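Section 8. Plugging In the Table Lamp and Its Inline Switch

This section covers the lamp cord, the inline switch and the power strip for the Skeltommont table set. If you bought the set without the lamp, you may skip to Section 9 and enjoy the evening.

Before you start

You will need the lamp (Eichhorn or Omus shade, either fits), the white cord with the inline switch already on it, and a power strip with one free outlet. The strip isn't supplied. Most homes have one behind the TV with something forgotten plugged into it.

Clear the part of the table you plan to use. You don't have to clear the whole table. Cups, ornaments and bags may stay at the far side, so long as whatever is in the cups stays in the cups.

CAUTION: Keep liquids off the same panel as the power strip. The table surface wipes clean. The strip does not.

8.1 Laying out the cord

1. Take off the twist tie and throw it away. You will want to keep it in a drawer. There are already enough of them in the drawer.

2. Lay the cord flat on the table and work out the kinks with your fingers, starting at the lamp end. The cord is flat and remembers every fold it had in the box. It relaxes after a day or so.

3. Find the switch. It is the long white lump in the cord, with cord coming out of both ends. The button is a small rocker on the side of the housing. 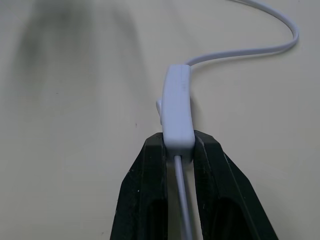
4. Press the rocker until it clicks, then press it again. Two clicks, two positions. The rocker isn't labeled, and both positions feel exactly alike, so don't try to work out which one is "off" at this stage. The lamp will tell you in step 8.3.

5. Decide where the switch should sit. It can't slide along the cord. What you are really deciding is where the lamp goes, and the switch will follow.

NOTE: The switch should lie where your hand lands without looking. Owners who let it hang behind the table write to us asking for a longer arm, which we don't stock.

8.2 Placing the power strip

1. Set the strip on a flat, dry surface with the outlets facing up. It may sit on the table while you test things. For everyday use, move it to the floor or to the Pestero cord tray (sold separately, see Section 11).

2. Route the strip's own cord off the nearest side of the table. Don't run it across the middle. Someone will want to put a plate there.

3. If your table is two panels pushed together, check that no cord is lying in the seam. The panels drift a little when leaned on, and a cord caught between them gets pinched. Lift the cord out, close the gap, and lay the cord back over the top.

4. Leave the strip switched off at the wall, or unplugged, until you reach 8.3.

CAUTION: One strip, one wall outlet. Do not plug a strip into another strip, however well they seem to get along.

8.3 Connecting and testing

1. Screw in the bulb by hand, snug but no more. Use a bulb no stronger than the rating printed inside the shade. If you can't read the print, the lamp is probably on. Turn it off and look again.

2. Push the lamp plug fully into the strip. Any free outlet will do, but one near the end leaves room for bulkier plugs later.

3. Let the slack stand up in a loose loop beside the plug. It looks untidy. Leave it alone. A cord pulled straight from the plug puts all the strain on the one spot you can't repair.
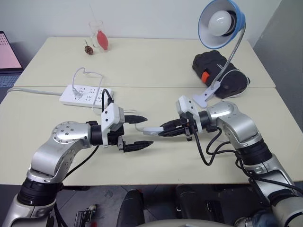
4. Turn on the power at the wall, then press the rocker once. If the lamp lights, you are done with this step and may feel as pleased as you like.

5. If the lamp doesn't light, press the rocker once more. This fixes most cases and is the reason our help line has such short calls.

6. Still dark? Turn everything off and go through the list below in order.

- Is the strip's own plug in the wall?
- Does the strip have a master switch, and has a foot found it?
- Is the bulb seated?
- Does another lamp work in the same outlet?

If all four check out, stop. Don't open the switch housing. There is nothing inside that you can improve with a butter knife. Request part number 121 (cord with switch, white) and allow roughly 2 weeks.

8.4 Living with it

Wipe the switch with a dry cloth when it starts to look gray. White plastic shows everything, including the fact that you eat toast at the table. Unplug the lamp before wiping, and skip the spray cleaner entirely.

Check the cord each February, or in some other month you find equally dull. Run it through your fingers from plug to lamp. If you feel a nick, a flat spot that wasn't there before, or any warmth, take the lamp out of use and order the part above. Tape is for parcels.

When you store the lamp, coil the cord in wide loops with the switch lying flat on top. Don't wrap it around the base, and don't fold it at the switch, where the cord enters the housing.

Related sections
Section 6. Joining the Two Table Panels
Section 7. Leveling the Legs on an Uneven Floor
Section 9. Stains, Rings and Candle Wax
Section 11. Fitting the Pestero Cord Tray
Shade sizes: Eichhorn and Omus
Ordering spare parts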